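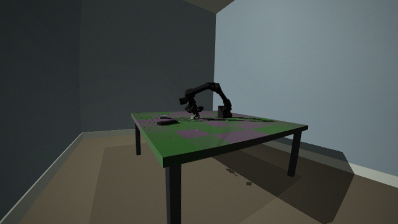 The simulated cell: arm, table, and the gripper over the small pale part.

Pastlow learns about gravity, again

Regular readers will remember that Pastlow, our practice environment for the Drusum picking project, was sold to everyone upstairs as the place where nothing could break. In November it broke 493 times in one night.

The job was simple. The arm reaches down to the table, closes on a small part, lifts it, and puts it down somewhere else. We queued up a long overnight batch, went home, and came back to a results page showing a success rate so good that Corinne Szabo refused to drink her coffee until she had looked into it. She was right to be rude about it. In 493 of the runs the part had never been picked up at all. The gripper closed, the fingers sank 3 millimeters into the tabletop, and the physics engine, faced with two solid things in the same place, settled the matter by firing the part off the table at a speed we would not want to meet in a hallway.

The scoring script checked one thing: was the part higher than where it started? It was. Briefly it was higher than the ceiling. Full marks.

Two mistakes had to line up for this. The first was a table height left over from the Troltach version of the cell, which used a slightly lower top. The picture was updated and the collision shape underneath was left alone, so what you saw and what the arm bumped into were different tables. The second was a contact force limit somebody had switched off in the spring to get a demo through. That somebody writes this newsletter and has apologized to the group, in person, with donuts.

It would all be very funny if the next step had not been loading the same motion file onto the real arm downstairs. That transfer was booked for 2 p.m. The real table does not let fingers sink into it, and the real gripper costs more than my car – admittedly a low bar. Corinne pulled the booking at lunch, and the arm stayed powered down until the file was deleted from the Tamiru server and from the 12 other places people had saved it "just in case."

What has changed:

The force limit is back on, and turning it off now takes a second person's login.

A run counts as a pick only if the part stays between the fingers for the whole lift.

Collision shapes get checked against the visible table before any batch longer than an hour.

The first downstairs run of any new file is done at slow speed with a hand on the stop button. This was already the rule. Please consider it the rule.

We reran the batch with the fixes in. The success rate is now 14 percent, and Corinne has resumed drinking coffee. If you have an old copy of the motion file on a laptop, a thumb drive or anywhere else you would prefer not to tell me about, delete it before you book time on the arm.

Questions or corrections: reply to the newsletter desk | © Drusum Project Group | Back to top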